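Skesden, second time around

Posted by Etelka Sipos
11 Aug 2022

I went back to see Skesden on Tuesday's understudy ticket, which a friend couldn't use, and I'm still waiting to be charmed.

If you missed the fuss in May, Skesden is the new musical at the Grosten, adapted from a short novel about a toymaker's widow who refuses to sell the shop. The novel is 4 chapters of people not saying things to each other. The musical is two and a half hours of people saying them, loudly, with a key change. My neighbor in row F wept through most of it, so take my word for whatever it's worth.

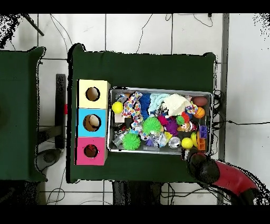
Béla Szilágyi wrote the score, and the two good songs are both his quiet ones. "Closing Up" gets a single piano and a bare stage, and for three minutes I believed every word. Then the ensemble comes back in aprons and we get the title number again. I counted it as a reprise the first time and as padding the second.

Úna Ó Dhubhghaill plays the widow, and she's better than the part. She has a dry way of landing a line that the book (Géza Barta, who also directs) keeps stepping on with a sound cue. Genivaldo Vieira is the nephew who wants the money. He sings beautifully and I have no idea what his character does for a living. Neither does the script, as far as I can tell.

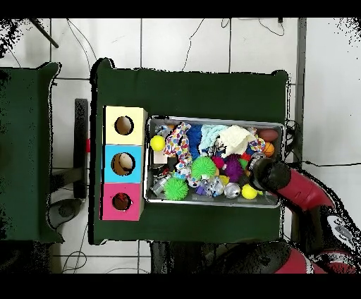

The second act is where Barta loses me. He has a whole stock-taking number in which every toy in the shop stands for a member of the family, and he helps us along by having the cast tell us which. I don't buy it. A toy can be sad or funny without a lyric explaining it. Give me a metal tray with a yellow ball and a polka-dot rope toy in it, and I can make up my own story, thanks. The number also runs long enough that the applause sounded like relief, though I'll admit the people around me seemed happy.

The program brags that 3,691 people saw it in its opening run. Fine, but the Grosten only seats 492, and a full house for a week will get you most of the way there. I'd be more impressed to hear how many came back on purpose.

Would I tell you to go? If you can get a cheap seat and you like Ó Dhubhghaill, sure. Sit on the left, where the pillar isn't. And read the novel first, so you'll know what she's thinking during the loud parts.

2 comments | 4 shares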